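4.2 Clearing small items into a tray

The second task stands in for a chore found in most kitchens and on most packing benches: putting small loose things where they belong. We used plain cubes and a shallow tray with a raised rim, and ran everything in simulation. Each policy was given 100 attempts, with the starting positions of the cubes changed every time. An attempt was stopped after 45 seconds.
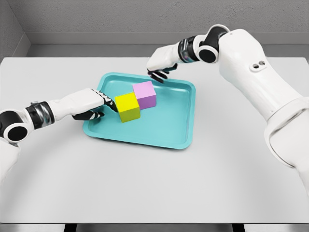
Figure 3. Tray task in simulation, with both cubes inside the tray and the left hand at the yellow one.

The single-arm policy left both cubes in the tray in 21 attempts. The two-arm policy did better, but 20 of its failures came from the hands getting in each other's way near the rim. Cubes lying side by side were harder for both policies, as the fingers tended to push the pair along together. Kobzar, our older controller, was not run on this task.

We would not call this ready for a home. A person does the same job without looking twice, and our cubes are far kinder than wet cutlery or a bag of screws. Tests on real arms at the Prirkholm workshop are planned for May.

Comments (2)

Maricica Bratu: Were the cubes all the same weight? I couldn't find it in section 3.

Booker Wojcik: We pack fittings at Galtel and the rim is where our machine gets stuck too. Please publish the failed runs.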